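How to Budget for Your First Kitchen-Counter Robot Arm

I have written this page for small teams who want to put a robot arm next to an ordinary kitchen counter and let it handle ordinary kitchen things. We made such a plan at Plurnulik, and the arm itself was the easy part of the budget. Most of our mistakes were in the small lines below it. I give the steps in the order in which I would do them today.

Step 1. Write down the objects before you look at arms

Take one sheet of paper and list everything that the gripper must lift. For each object, write the weight when it is full, the widest side, and the surface. Do not use the net weight from the label, because it leaves out the container. Our heaviest object was 1,073 grams on the kitchen scale, and we had planned for less.

Then compare the list with two numbers in the data sheet of the arm: the payload and the opening of the gripper. Remember that the gripper, its bracket and any cable are also carried by the arm, so their weight must be subtracted from the payload first.

Step 2. Measure the counter

You need the depth of the counter, the height from the floor, and the distance from the place of the base to the farthest object. Measure also the thickness of the front edge if you want to fasten a clamp there. If drawers or a dishwasher are part of the task, open them fully and measure again. An open drawer takes the floor space where you perhaps wanted to put a stand.
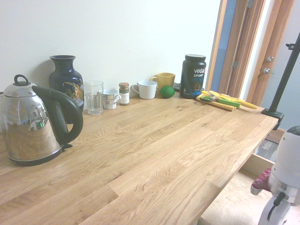
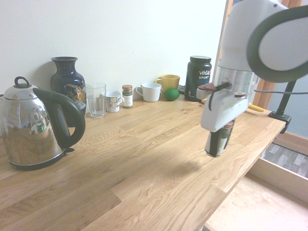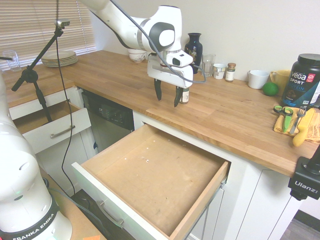 Step 3. Budget for the mounting

I ask for three separate lines here, and I do not allow to combine them:

Base or table for each arm. It must not move when the arm stops suddenly.
Clamps and poles on the counter edge. Check that the jaw opens wide enough for your counter.
Stands for cameras. A tripod is cheap, but its legs need floor space, and in a kitchen this space is usually in front of the cabinets.

Our first quotation from Stitthorpe had only the base in it. Callum Gosling, who did our purchasing, asked for the clamps and stands to be added as separate positions, and this added 210 dollars. It was not a big sum, but without these parts we could not start.

Step 4. Cables

Look again at the second picture, where one black cable makes a loop from the wrist down along the gripper. Such a loop needs extra length, so that it is not pulled when the wrist turns. Measure the path with a string, with the arm in its farthest position, and order the next longer size. Buy one spare of each type. A broken cable costs little, but waiting for a new one can stop the work for 8 days, as it happened to us in September.

Step 5. Objects and consumables

This line is often forgotten completely. Fruit must be replaced. Glass and ceramic will sometimes fall. I put 10 percent of the mounting budget here for the first period, and afterwards I correct it from the receipts.

A few rules that we follow:

Buy cups and jars that the shop will still have next year.
Keep one duplicate of each object which is important for the task.
Choose some objects that are difficult on purpose. A shiny kettle or a clear glass can be hard for a camera, and it is better to learn this before you pay for the second camera.
Keep soft things in the list too, for example a folded cloth.

Step 6. Ask for two quotations

Send the same sheet to two suppliers. We used Parkero and Hayes. Ask both of them to answer these points in writing:

Is the gripper included, and with which fingers?
Which software license is included, and for how long?
Who pays the transport if the arm must go back for repair?
How long is the delivery time for spare fingers?

If one answer is missing, write "not included" in your table and put your own estimate beside it. When the two totals are close, I would take the supplier with the shorter repair time.

Step 7. Order in two parts

First order the arm, the base and one camera. Work with them on your own counter for a few weeks, then order the second part with the corrected list. We changed four positions between the first and second order, mostly camera mounts.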